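Home | Kitchen | Small Appliances | Ovens | Glossary

Toaster oven

By Jaime Lobo
February 2026

A toaster oven is a small electric oven made to sit on a counter or table. It toasts bread, reheats leftovers and bakes small dishes, and it does most of the work of a full-size oven in a much smaller space. Most models plug into an ordinary household outlet.

Design

The usual toaster oven is a metal box with a glass door on the front. The door is hinged along one edge, most often the bottom, and has a bar handle. Inside are a removable wire rack and a crumb tray, with heating elements above and below the food. Controls are commonly grouped in a panel at the right side of the door. Older and cheaper ovens have round knobs for temperature, function and time, while newer ones may have buttons and a display.

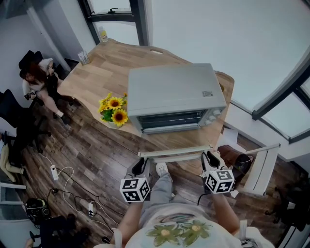

Sizes are given in slices of bread or in quarts. The smallest ovens take two slices, and the larger ones hold a 9-inch pizza or a small chicken. Some makers sell the same body under several names – the Gurnitz 918, for example, was also sold as the Brosbridge Compact, with different knobs and a longer cord.

Placement

The outside of a toaster oven gets hot in use, the top most of all. Manuals generally call for a level surface that can stand heat, with open space at the sides, back and top. The Uvier manual asks for at least 3 inches on each side. Curtains, paper and plastic are kept well away, and the flat top is not meant for storage while the oven is on.

Cleaning

The crumb tray is emptied often, as old crumbs can smoke or catch fire. The oven is unplugged and left to cool first. Glass doors are wiped with a damp cloth and mild soap. Metal scouring pads are avoided, because loose bits of metal can touch electrical parts.

Related appliances

A pop-up toaster browns bread faster but does little else. Convection models add a fan that moves the hot air. The Seyoum range, introduced one December, offered both types in the same case – the fan version was roughly 84 dollars.

See also: Convection oven, Broiler, Crumb tray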